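Rechercher dans le carnet OK Mots-clés

Atelier couture, cahier commun, 2022-06-05

Rentrée de Londero hier soir, valise trop lourde, dos en compote. Bilan tissus avant que j'oublie tout.

Acheté :
- lin lavé bleu nuit, 4 m, laize 140. Sent encore l'apprêt. A laver avant coupe, deux fois.
- viscose imprimée petites feuilles, coupon de 9 m (fin de rouleau, prix au kilo). Léger défaut de trame tous les 20 cm côté lisière, à contourner au placement.
- popeline écrue pour toiles, prise chez Čierny, correcte sans plus.
- biais, fermetures invisibles, un vieux lot de boutons nacre dont je ne sais pas quoi faire.

Pas trouvé la gabardine. La boutique qu'on m'avait conseillée à Horncombe a fermé, rideau baissé, plus qu'une affichette pour l'adresse web. Une heure de car pour ça.

Essai retrait : carrés de 20 x 20 surfilés, lavés à 40, séchés à plat.
Lin : 19 en chaîne, 19,5 en trame. Donc 5 % sur la longueur, ça fait beaucoup pour une robe longue. Refaire un passage et remesurer.
Viscose : gondole, mesure pas fiable. Recommencer avec repassage vapeur à l'envers avant de mesurer.
Popeline : rien de notable. 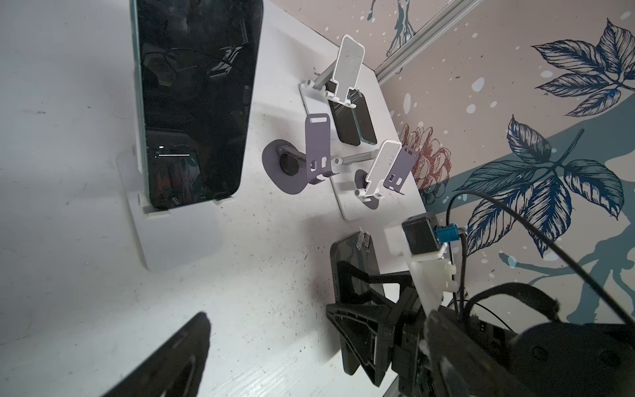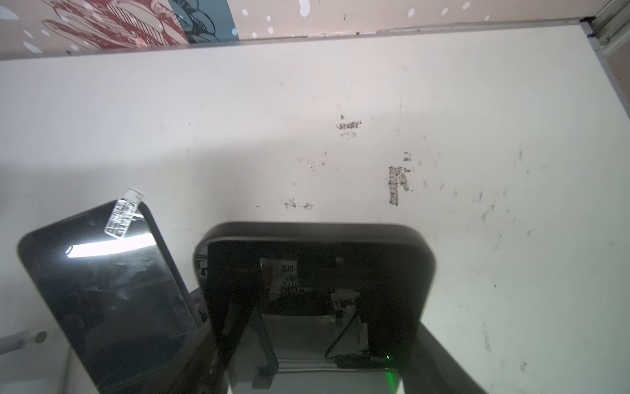

Patron Panley, modèle robe croisée. Coupé la toile en taille 42, monté le corsage ce matin. Encolure qui baille côté droit. Romana dit que c'est l'embu mal réparti à l'épaule, moi je pense que j'ai étiré le biais en le manipulant. Soutenir avec thermocollant droit fil avant tout assemblage, et on verra qui a raison. Pince poitrine trop haute de 2 cm, reporté sur le calque au crayon rouge. Manches pas encore montées, crans du dos pas en face, vérifier que j'ai pas inversé gauche/droite (probable).

Réglages surjeteuse pour la viscose, à garder :
différentiel 0,7 -> ça tire, moche
différentiel 1 -> vagues légères
différentiel 1,3 -> bien
Aiguilles de 70, pas les 80, elles marquent. Vitesse lente dans les courbes.

Machine à coudre : point droit 2,2 sur viscose, aiguille microtex. Tension d'origine ok. Le fil polyester gris convient, inutile d'en racheter.

Si-woo a besoin de la grande table pour couper ses manteaux, lui laisser l'après-midi. Il me prête son cutter rotatif si je lui rends sa lame neuve (la mienne est ébréchée, elle saute un fil tous les tours, pénible). Il voudrait aussi 1 m de popeline, ok, déduire du stock.

A faire :
- relaver lin + viscose
- retracer pince et encolure sur patron définitif
- commander gabardine en ligne, demander échantillons d'abord, 11 coloris au catalogue et les photos sont nulles
- ourlet mouchoir ou biais rapporté ? tester les deux sur chute
- demander à Romana son pied ourleur, le mien fait des siennes

Cette robe doit être portable en août, donc ne pas traîner sur le lin. Si le retrait continue au deuxième lavage je rallonge la jupe de 6 cm et basta, je recoupe au moment de l'ourlet.

Nota : noter les prix au dos des échantillons DES l'achat. Encore oublié.

Ce site utilise des cookies pour mesurer sa fréquentation. Accepter Refuser Paramétrer

Contact | © 2022 Cahier d'atelier, tous droits réservés | Haut de page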